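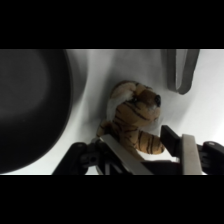
Leonie thinks we should send the Skirotine kit back before the trial period lapses and put the money towards a second set of the Raptis fingers we already know. Her point is that the pads wear, the spares come only from Standell, and the quote doesn't include any. Noted, and she may be right about the spares. I'd still like the full set of grips on paper before we decide.

Fri 26 July

Gripper trial, second day. Kit as supplied: gripper body, one pair of fingers with flat pads, mounting plate, cable, driver on a stick, printed guide. Quoted at 3,642 before VAT, delivery extra. Measured mass with fingers and plate fitted is 698 g, a bit more than the sheet gives for the body alone. Payload entered in the arm settings accordingly. Anyone repeating this, check that the tool offset has been saved as well. Mine reverted after a restart and the first two approaches were low.

Soft objects. The plush tiger is the most useful thing we have for this, being an awkward shape with no flat faces. Force set to the lowest step, then raised one step at a time. At the lowest step the fingers stop as soon as they meet fabric and report a grip whether or not there is enough hold to lift. That's a fault in the reporting, in my view: the "object held" flag is raised on stalled motion alone. Step two lifts it reliably if the pads close on the body. A limb in the gap gives a false width and the toy swings on the way up. Step three is fine too but compresses the stuffing more than I'd want for anything we care about.

Width readings are repeatable on rigid things and poor on soft ones. I expected that. The guide says the reading can be used for sorting by size, which holds for cubes and should be ignored for the rest.

Nikau's note from yesterday, copied here so it's in one place: finger screws had backed off slightly by the end of the day. I've put a drop of threadlocker on all of them and marked the heads. No movement so far.

Ultico plug-in: installs cleanly, finds the gripper first time, loses it if the arm is put into free drive for more than a few minutes. Reconnecting takes three clicks and no reboot. Esko has the log and is asking Standell whether it's a timeout we can change. Until there is an answer, don't leave it unattended in a loop.

Loose material. Not something Skirotine claims for these fingers, but it's half of what we'd be using it for, so it goes in. Approach straight down, fingers part open, close at low force, pause, lift slowly. Quantity per grab varies far too much to be any use for portioning. Main worry is small pieces getting between the fingers and being read as a grip. 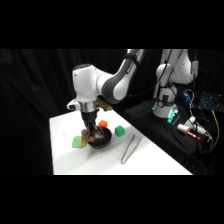

The force limit does at least cut in properly when the fingertips reach the bottom of the bowl — no alarm, just a stop and a code in the log. I had set a generous clearance at first and brought it down in small steps. The present value is saved in the program under "bowl low". Please don't overwrite it, make a copy.

After each run with loose stuff the fingers want opening fully and brushing off before the next reference move. Skipping this once gave a zero that was out by enough to spoil the cube grips afterwards. Re-referenced and it came back.

Cubes. Nothing much to report. Green and orange both picked without trouble at step two, placed square, no marks from the pads. Approach from above is comfortable with the bowl in position as long as the wrist is turned so the finger bodies don't meet the rim. Rhys wanted the tongs tried as well. Flat on the table they are too thin for the pads to get under, and gripping across both prongs just closes them. Would need a different fingertip. Standell list a narrow one, price on request, which I have requested.

Cycle count on the gripper's own counter stood at 362 when I stopped for lunch. Pads show light scuffing at the leading edge, nothing through to the backing. If that rate carries on, Leonie's objection has some weight, so I've asked for a price on pads in packs and for the lead time. Their sales contact says around a week but wouldn't put it in writing.

Noise: quieter than the Raptis. Heat: body warm to the hand after a long run, no warning raised.

Open items
Narrow fingertip price (Standell)
Pad price and lead time (Standell)
Free drive dropout (Esko)
Whether "object held" can be tied to width as well as stall. Alby thinks it's in a later driver, no version number given
Repeat soft grips at step two with the approach speed halved
Screws, look at marks again at end of day

Provisional view: keep for rigid and soft items if the driver is fixed, don't buy it for loose material. Trial runs to the end of July, so the decision needs making by Wednesday at the latest if we're going to book a return.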